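Open day at Fokstead, Fri 24 October

The works at Fokstead opens its doors to the public twice a year, once in March and once in the autumn. I missed the spring one, so I booked for this one as soon as the list went up. The train to Jillonitz was late and I walked the last stretch along the ring road, which has a pavement on one side only. If you are going next time, use the left-hand side from the station or you will have to cross at the roundabout.

Visitors sign in at the side entrance on Rissanen Street. You get a sticker with a group number on it and a paper cup of coffee. I was in group 6, which went round with Joonas Karppinen. He has worked there since the building was a printing house and he knows where all the old doors used to be. Bags go in a locker. Coats you keep on, and you will want them in the corridor behind the loading bay.

The tour begins upstairs in the drawing office. Large tables, plan chests, a wall of sample boards. We had ten minutes there, enough to look at the boards but too short to read the labels. Room 634 was next. Joonas said the numbering goes back to the printers and has nothing to do with floors, as the building only has 2. The worktop in there is matte black with a bright green backdrop behind it, and a white border is set out on the top to mark the work zone.
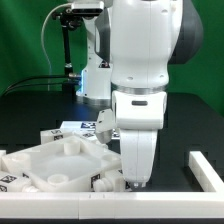 The work area in room 634, with its white border and green backdrop.

I liked the worktop. I am fitting out a small bench at home and had been set on white, but a matte black surface looks much calmer under strong light than I expected. Somebody in our group asked about scratches and fingerprints. Joonas said both show, and that they wipe down with a plain damp cloth and leave polish alone. He was asked about the green as well. It is an ordinary backdrop cloth colour, and he said you stop noticing it after a week or so. I noticed it for the rest of the afternoon, mostly when I looked back at a white wall.

The other thing I took a note of was the overhead mounting. They use a thin black pole with a bracket at the top, so whatever is fixed up there sits well above the working area and your hands have space underneath. At home I have a clamp lamp that gets in the way of everything. I asked where to buy a pole like that and was given the name of a supplier, Fudano, who do them in several heights. I have not looked up the price yet.

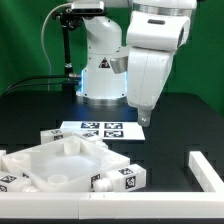
After that we went down the back stairs to the packing room. This was the busiest part of the visit, with two groups in there together, and it was hard to hear. They showed us how the cartons are folded and let people have a go. Mine came out crooked. There is a trick with the short flaps which I followed at the time and have since forgotten.

The tour ended in the canteen. Soup was on sale, pea or tomato, with rye bread, and there were enough seats if you did not mind sharing. Cards only at the till. A small table by the door had offcuts of board and cloth for people to take away, and I came home with a piece of grey felt for the bottom of my tool drawer.

Practical points. The tour takes most of an hour and a half, including the stairs. There is a lift but you have to ask for it at the desk. Photographs are allowed upstairs and in 634, and not allowed in the packing room. Booking for the March open day is through the form on the Fokstead website, and the morning groups fill up first. The last bus back to the station goes before the canteen closes, so check the times at the stop on your way in.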